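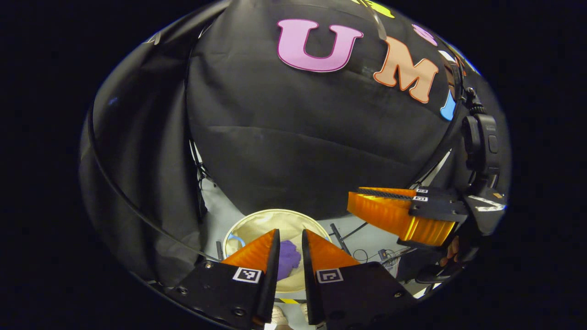

Selling it as a saving was always going to be a stretch, according to Sheyla Ticona, who told Thursday's meeting at Clinden library that the sums behind the new opening hours did not add up.

Last updated: 2018-12-07
Reading time: 3 minutes

The library will close on Mondays and on two evenings a week from the new year, under a plan the council says will save £228 a week in heating and staff costs. In return, readers are promised a "smart lending service" run by Loketti, a firm that supplies lockers where reserved books can be picked up at any hour.

What the lockers will cost is less clear. The papers handed out at the meeting gave the weekly saving in bold type but left the rental fee to "a later report". Asked twice for a figure, Lionel Baudry, for the council, said talks with the supplier were going well and that he would not be drawn on price.

He was happier talking about demand. A survey carried out in the autumn found "strong support" for longer access to books, he said. The survey had 121 replies. It did not mention closing on Mondays, and it did not ask whether people would swap an evening with a librarian for a steel door and a code.

Yesenia Yupanqui said her mother used the Monday session to read the papers and get help with forms. "You can't ask a locker how to fill in a form," she said. Mr Baudry replied that help would still be offered on other days.

We use cookies to improve your visit. By carrying on you agree to our cookie policy.
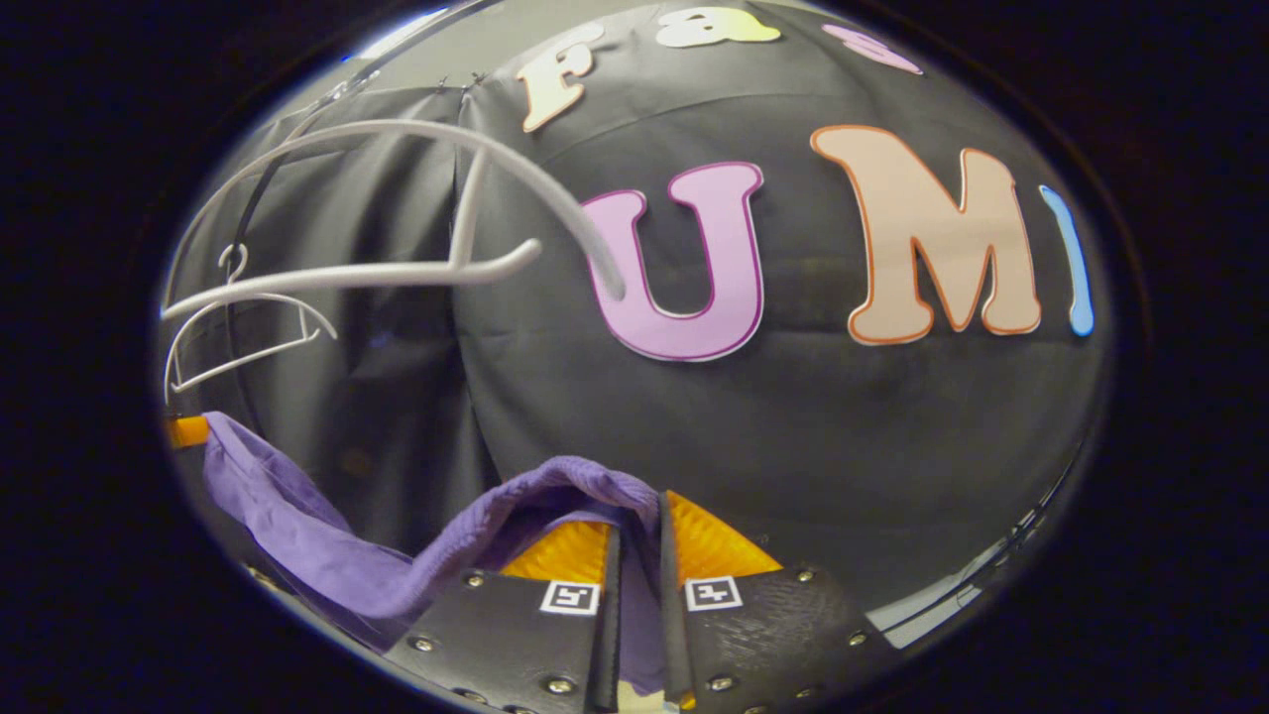 The council also points to Griment, where similar lockers were put in last year, as proof that the idea works. Borrowing there is said to be up. The papers do not say by how much, or whether the count includes books renewed online, and a request for the figures had not been answered when this was written.

Efraín Benavides, who runs the Monday chess group, said he had been told it could move to the Bermúdez Hall on Griment Road. The hall charges by the hour and the library does not. He has been given no word on who would pay.

The change does not need a full council vote, as it is being treated as a trial. It will run for 4 months before a review, though the locker contract, by Mr Baudry's own account, is for 3 years. He said there was a break clause. He did not know what it would cost to use it.

Comments on the plan can be left at the library desk until the end of December.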